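Ticket 556: Rattle and intermittent shutoff, Trondow unit, second floor laundry
Opened by: Brisa Chávez
Assigned to: Nicanor Tapia
Site: Clelimmont
Priority: Normal
Status: Monitoring

Reported problem
Unit runs for a few minutes, rattles, then shuts off. No code on the panel. Restarts if left alone for a while. Tenant in 186 says it was worse overnight. Same complaint was logged in July and closed without a part being replaced.

2021-12-17, 9:10, N. Tapia
Checked the outlet first. Voltage normal, plug seated, no scorching on the prongs. Swapped to the outlet by the folding table and got the same result, so I ruled out the circuit. Breaker has not tripped.

9:35, N. Tapia
Ran it with the filter out. Rattle still there but lower. Filter was gray all the way through. Washed it and left it to dry on the sill. Fitted the spare from the Rweyemamu order for the rest of the testing.
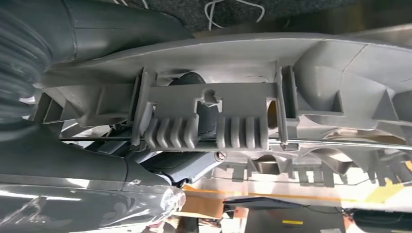

Latch and ribbed grip pads on the gray housing.

10:05, N. Tapia
Pressed on the housing while the unit was running. Rattle stops with hand pressure on the left side and comes back when released. Found one mounting screw backed out and one missing. Tightened the first and replaced the second with one from the kit. Rattle gone.

10:20, B. Chávez
Does that explain the shutoff too? The tenant cares more about that than the noise.

10:30, N. Tapia
Not sure. The shutoff could be the thermal cutout tripping from the clogged filter. Running it on high now with the new filter to see.

11:19, N. Tapia
49 minutes on high, no shutoff. Air coming out of the vent is steady. Leaving it on.

14:40, N. Tapia
Still running. Turned it off and on 5 times, started normally each time. If it cuts out again I would replace the thermal cutout next. Part is not in stock here. Sister building may have one, I left them a message.

15:05, B. Chávez
Told the tenant in 186. Filter cleaning added to the monthly list for that floor. Keep this open until we hear back about the part.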